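Plilto Early Words Project
Progress report to the Gralleo Fund, second period, ending May
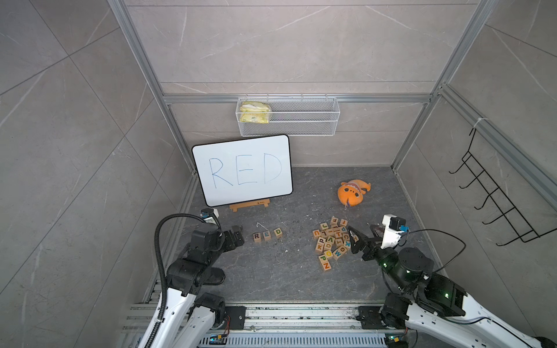 The second period of the grant was given over to the word-building activity, in which a short word is written on a whiteboard and the same word is then set out in wooden letter blocks. The activity was planned in the original proposal as a follow-on to the sound games reported in the first period. It is now in regular use at both project sites, Cudodville and Zúñiga.

Activity to date

Children at the two sites have completed 42 sessions. Each session begins with one word in capital letters, copied directly from the board. Three-letter words have been used throughout, and RED has become the usual opening word. Blocks not needed for the word are left in a pile to one side, and the child searches through them for the next letter. Staff at Cudodville had at first handed out only the letters required. Severin Sutter, who leads the sessions there, changed this in the second week after observing that children were matching the blocks by elimination and paying little attention to the board.

The color of the letters has caused one difficulty. The letters on the blocks are printed in several colors, so that a word such as RED can be built with letters of different colors. A few children looked for a block in the color of the marker and passed over the correct letter. Session leaders now say the letter aloud and trace it on the board before the search begins. The effect of this change will be reviewed in the next period.

Materials

Spending on materials in the period came to $1,082, within the approved budget line. It covered letter blocks, small whiteboards, easel stands and markers for both sites. Soft toys are used between words as a pause for the younger children and were already held by the project – no charge has been made to the grant for these. Some blocks at Zúñiga have worn faces and will be replaced from the remaining balance.

Matters for the Fund's attention

The family evening at Zúñiga was postponed when the hall was unavailable. It will be held in the coming period at no added cost. The take-home word cards remain in draft. Ruaridh Jardine is revising the handwriting guide that goes with them, as parents who read the first version asked for larger capitals and fewer instructions on each card.

Next period

Four-letter words will be introduced at Cudodville first, and at Zúñiga once the replacement blocks have been received. Session notes for both sites are held at the Plilto office and can be sent to the Fund on request. The project asks that the unspent part of the printing budget be carried forward to cover the revised cards.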